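신발 모양 트레이 두 달 사용기 (Koltska 블랙)

현관 정리 용품은 정말 안 써본 게 없는 것 같아요. 철제 랙, 접이식 박스, 위아래로 겹쳐 놓는 슈즈홀더까지 다 거쳐 왔는데 결국 다시 바닥에 신발을 늘어놓고 살았거든요. 그러다가 3월에 Koltska에서 나온 신발 모양 트레이를 들였고, 지금 2개월째 쓰고 있습니다. 결론부터 쓰면 저는 아주 마음에 들어요! 다만 누구한테나 맞는 물건은 아니라서 불편한 점도 같이 적어 둡니다.

처음 본 건 Fonseca라는 작은 편집숍이었어요. 우산꽂이 사러 들어갔다가 진열대에 까만 장화 같은 게 있길래 뭔가 하고 집어 들었는데, 속이 비어 있는 트레이였습니다. 앞은 신발코처럼 둥글고 뒤꿈치 쪽은 트여 있어요. 그 자리에서 신고 있던 단화를 벗어서 넣어 보고 싶은 걸 꾹 참았습니다(양말에 구멍이 있었어요). 집에 와서도 계속 생각나서 결국 수요일 저녁에 다시 가서 사 왔습니다.

생김새 얘기를 좀 할게요. 안쪽은 무광이고, 앞코를 두르는 테두리만 짙은 갈색으로 살짝 윤이 납니다. 이 테두리가 은근히 중요해요. 전체가 새까맣기만 했으면 좀 심심하고 업소용 같았을 텐데, 갈색 선 하나가 들어가니까 구두 가장자리 느낌이 납니다. 뒤쪽에는 벽이 바깥으로 접히면서 생기는 작은 날개가 양옆으로 나와 있어요. 처음엔 장식인 줄 알았는데 손가락 걸기에 딱 좋습니다. 저는 트레이를 옮길 때 항상 여기를 잡아요.

무게는 집에 있는 주방 저울로 재 보니 한 개에 176그램이었습니다. 손에 들면 가볍다 싶은데 신발을 넣고 나면 쉽게 밀리지는 않더라고요. 빈 트레이만 놓으면 지나가다 발로 차서 돌아가는 일이 있어요. 바닥보다는 선반 위에 두고 쓰는 걸 추천합니다.

실제로 넣어 본 신발들 적어 볼게요. 납작한 단화와 로퍼는 제일 잘 맞습니다. 앞코가 트레이 앞코에 쏙 들어가고 뒤꿈치는 열린 쪽으로 나와 있어서 꺼낼 때 그냥 뒤꿈치를 집으면 끝이에요. 이게 진짜 편합니다. 운동화는 모델마다 달랐어요. 밑창이 넓게 퍼진 러닝화는 옆벽에 닿아서 꾹 눌러야 들어가고, 얇은 캔버스화는 헐렁하게 잘 들어가요. 슬리퍼는 당연히 되고요. 발목 위로 올라오는 부츠는 들어가긴 하는데 옆으로 기울어져서 포기했습니다. 그냥 원래 쓰던 자리에 세워 둬요.

그리고 신발 말고 다른 용도로도 많이 씁니다. 하나는 구둣솔이랑 구두약, 하나는 열쇠랑 교통카드, 또 하나는 산책 나갈 때 쓰는 장갑 자리가 됐어요. 한쪽이 트여 있으니 작은 동전 같은 건 뒤로 굴러 나옵니다. 저도 한 번 동전이 현관 틈으로 들어가서 자로 긁어냈어요. 열쇠는 괜찮은데 동그란 물건은 넣지 마세요.

청소는 쉬운 편이에요. 비 온 날 신발을 넣으면 모래가 앞코 안쪽에 모이는데, 열린 쪽을 아래로 해서 탁탁 털면 거의 떨어지고 남은 건 젖은 행주로 닦습니다. 무광 면이라 손자국은 잘 안 남는데, 대신 하얀 먼지는 꽤 보입니다. 검은색 제품이니 어쩔 수 없죠. 테두리 쪽은 윤이 있어서 마른 천으로 한 번 쓱 닦아 주면 금방 깔끔해져요. 저는 1000밀리리터짜리 분무기에 물을 채워 두고 현관 청소할 때 같이 뿌려서 닦습니다.

전에 쓰던 Julalis 슈즈홀더랑 비교하면, 공간 절약은 Julalis 쪽이 확실히 낫습니다. 위아래로 겹쳐 놓으니까 같은 폭에 두 배가 들어가요. 그런데 저는 아래쪽 신발을 꺼내려고 위를 들추는 게 그렇게 귀찮더라고요. 결국 위에 있는 것만 신게 되고 아래 신발은 계절이 바뀌도록 그대로. Koltska 트레이는 폭은 더 차지해도 한눈에 다 보이고 바로 집을 수 있어서 신발을 골고루 신게 됐습니다. 저한테는 이게 제일 큰 변화예요.

놓는 자리도 고민을 꽤 했습니다. 처음에는 흰색 신발장 위에 올렸는데 뭔가 검은 덩어리가 떠 있는 것 같아서 별로였고, 나무 벤치 밑에도 넣어 봤는데 그늘에 묻혀서 아예 안 보였어요. 색이 있는 선반에 간격을 두고 한 줄로 놓는 게 훨씬 예쁩니다. 특히 노란색! 까만 트레이 사이사이로 노란 바탕이 보이면 앞코 모양이 또렷하게 살아나요.

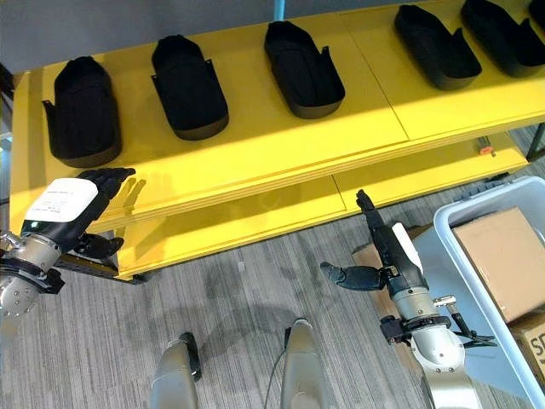
줄을 맞출 때 앞코를 사람 쪽으로 둘지 뒤로 둘지도 취향이 갈릴 텐데, 보기에는 앞코가 앞으로 오는 쪽이 좋고, 꺼내기에는 열린 쪽이 앞으로 오는 쪽이 편합니다. 저는 손님이 오는 날만 앞코를 앞으로 돌려요. 평일 아침에는 1초라도 빨리 신고 나가야 하니까요. 간격은 손이 들어갈 만큼은 띄우세요. 너무 붙이면 옆 날개끼리 걸려서 하나 꺼낼 때 옆의 것이 따라옵니다.

선반 깊이도 미리 재 보고 사시는 게 좋아요. 저는 안 재고 샀다가 원래 쓰려던 얕은 벽선반에서 뒤쪽이 삐죽 나와서 자리를 바꿨습니다. 폭은 700밀리미터 선반을 쓰고 있는데, 여유 있게 놓고 끝에 구둣주걱까지 둘 수 있어서 딱 좋아요. 선반 표면이 반질반질하면 빈 트레이가 조금 미끄러지니 얇은 미끄럼 방지 시트를 잘라서 밑에 붙여 주세요. Wunddale에서 나온 투명 시트를 써 봤는데 겉에서 티가 안 나고 떼어낼 때도 깨끗했습니다.

아쉬운 점도 몇 가지 더 있어요. 색을 더 골고루 내 줬으면 좋겠고(제가 간 매장에는 블랙뿐이었습니다), 크기가 한 종류라 아이 신발을 넣으면 안에서 혼자 돌아다녀요. 반대로 발이 아주 큰 분은 매장에 신발을 가져가서 넣어 보시는 게 안전합니다. 그리고 포장 안에 종이 완충재가 너무 많이 들어 있어서 풀고 치우는 데 한참 걸렸어요.

내구성은 아직 길게 말할 만큼 쓰지는 않았지만, 지금까지는 벽이 벌어지거나 테두리가 들뜬 데는 없습니다. 뒤쪽 날개가 제일 먼저 상할 것 같아서 가끔 만져 보는데 처음이랑 똑같아요. 한 번은 허리 높이에서 떨어뜨렸는데도 멀쩡했습니다.

단화랑 로퍼를 주로 신고, 신발을 꺼내 놓고 보는 걸 좋아하는 분이라면 꼭 한번 써 보세요. 부츠가 많거나 현관이 아주 좁은 집이라면 겹쳐 쓰는 홀더가 나을 거예요. 저는 다음 달에 몇 개 더 사서 베란다 쪽에 원예 장갑이랑 모종삽 자리로 쓸 생각입니다. 써 보고 괜찮으면 글 아래에 덧붙여 둘게요.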